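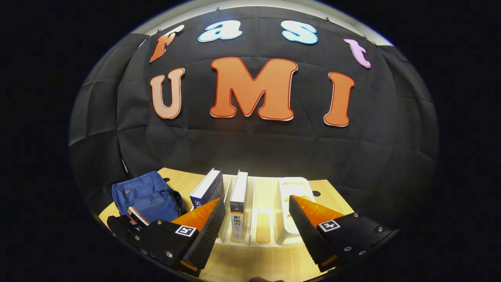
Can you make a decent paintbrush out of horse tail hair?

A wide, soft one for washes comes out fine, but a brush that has to hold a sharp point needs a different animal.

Monday, August 17, 2026
Inardale, back bench

Second batch of tail hair. The first batch is in the compost and I have nothing further to say about it, except that boiling is too much heat and I knew that.

Raw material this time is 400 g from Gudis, who is a gray mare with a tail like a theater curtain and who gets it trimmed anyway. Notburga Imhof brought it over in a feed bag, tied with baling twine at one end only, which made the first hour an exercise in working out which way was root. It matters. Hair has a root end and a tip end, and the natural taper of the tip is what makes a brush feel like a brush. Flip half the bundle and you get a broom with opinions.

For whoever does the next sort: pull a hair between finger and thumb. It slides easily toward the tip and drags a little toward the root. After fifty or so you stop thinking about it, and after an hour you stop feeling your thumb.

Washing. Lukewarm water, dish soap, three rinses. First water came out the color of strong tea, second like weak tea, third like something a hotel would serve you. I added a capful of vinegar to the last rinse out of superstition. Notburga says vinegar does nothing. She may be right, but the hair smelled of salad instead of horse and I count that as progress. Dried flat on the screen with the window open overnight. Not near the heater, see first batch.

Combing. Steel comb, hair clamped at the root end. Lost more to short stuff and underfluff than I expected. What remained was very unequal: coarse long strands from the middle of the tail, and a finer, wavier lot from up near the dock. I kept the two apart. The fine lot is the one with a future. The coarse lot might do for glue brushes, or for restringing the fiddle bow of somebody I don't like.

Straightening. Wrapped small bundles tight in damp cotton, tied them to a dowel, left them until this morning. Better than last time. The wavy lot is still wavy, but politely.

Cupping and tying. Tips down in the brass cup, tap on the bench until they level out. Then tie with waxed linen, two turns and a clove hitch, pull hard. My knots slipped on the first couple, so I went to three turns. Don't trim the tips. I'm writing it down because I had the scissors in my hand. If the shape is wrong, take it apart and tap it again. Cut tips hold paint like a shaving brush and leave little parallel scratches in the wash, and everyone who looks at the picture thinks you meant it.

Glue. Clegg swears by slow epoxy in the ferrule and I have stopped arguing. Stood them on end in the drilled block so the glue settles toward the root and doesn't climb. It climbed in one anyway. You can tell which one because it's now a very small mallet.

Handles are the apple wood offcuts, sanded, oiled, not varnished. Crimped the ferrules with the hand crimper, which still bites deeper on the left. Somebody should shim it. I have been saying this since January, and I own the shims.

Count at the end of the day: 11 brushes finished, of which 5 I would let another person use. The rest are either shedding or leaning. Leaning I can live with in a mop. Shedding I can't.

Testing. Took the best of the mops and ran it over cheap paper with thin gray wash until I got bored, then kept going, with the clicker in my other hand. 1,015 strokes. It dropped a fair few hairs in the beginning, hardly any in the middle, and then one enormous one right at the end, laid diagonally across the sheet as if signing it. Shape held. Belly holds a good load of water and lets it go all at once if you press, so you need a light hand. On the rougher Ustmont paper it behaved much better than on the smooth. On the smooth it skates.

Compared it with the goat mop from the drawer. Goat is softer and carries more. Horse has more spring and comes back to shape sooner when you lift it. For a big sky I would still pick up the goat. For fences, wet grass, anything where you want a bit of push back from the brush, the horse does nicely, and I would have bet against that last week. I did bet against it, a small amount, to Notburga, who has not forgotten.

Pointed rounds. Tried two. Neither points. Wet, they look promising, come to something like a tip, and then split in two the moment they touch paper, so you get a pair of thin lines where you wanted one. Could be useful to a person who paints a lot of railway track. I don't plan on a third attempt with tail hair. The stuff is simply too thick at the end. There is ear hair, which is said to be another matter, but I'm not going to be the one to ask Gudis.

Two things that have come up from visitors, so they're written somewhere. The hair comes from a trim and the horse keeps most of her tail, which she needs for flies. And the brushes don't smell once they're washed properly, although they do slightly when soaked in hot water, so don't soak them in hot water. You shouldn't anyway, it loosens the glue.

Left to do:

Label the jars, fine and coarse, before one of us tips them together.
Re-tie the shedders with three turns and see if they stop.
Shim the crimper, left side.
More waxed linen, the spool is down to the cardboard.
Ask Clegg if he wants the coarse lot for glue brushes. If he says yes, deliver it before he remembers how it looks.
Find the good comb. It was on the hook this morning and the hook is still there.

Notburga wants one of the mops for her Thursday painters and I said she could have the second best. She asked which one was the best. I've put it in my coat.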